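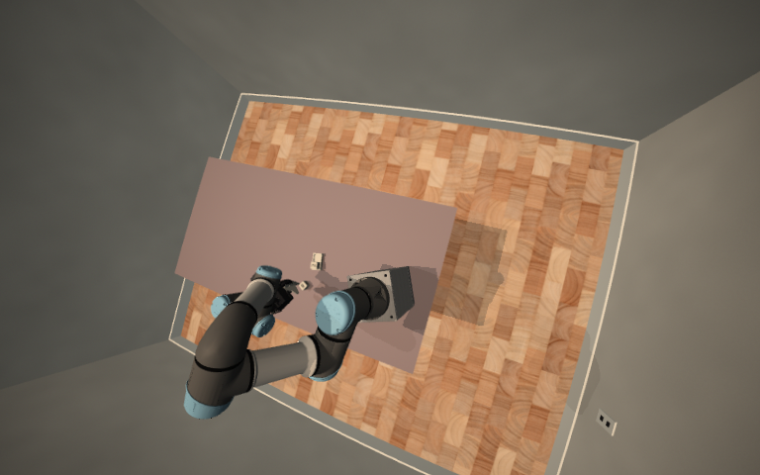

Practice rooms that cost nothing to rebuild

At Tivetti, an arm gets a new room every time it tries something. Fresh walls, a fresh floor, the outlet plate moved or gone. The planner underneath stays the same, and it had better cope!

The software is called Samarakoon, and its newest release can line up 1,000 rooms overnight on 2 workstations. Each one is drawn with its own lighting and its own viewpoint, so the perception code never gets to lean on a familiar shadow or a favorite patch of wood grain. I spent an afternoon watching runs scroll past and could happily have stayed for dinner.

Clear objects are the part I found most exciting. Glass is miserable for depth sensing – readings go straight through it or bounce off somewhere silly – and the team has added 22 transparent shapes to the library. The planner now asks for a second look before it commits to a grasp.
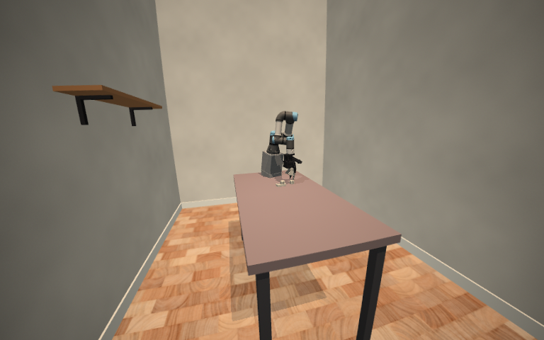
What comes next

Marnov, the scheduling tool, gets its turn in March. It will replay failed grasps in 20 altered rooms apiece and rank them by how close they came.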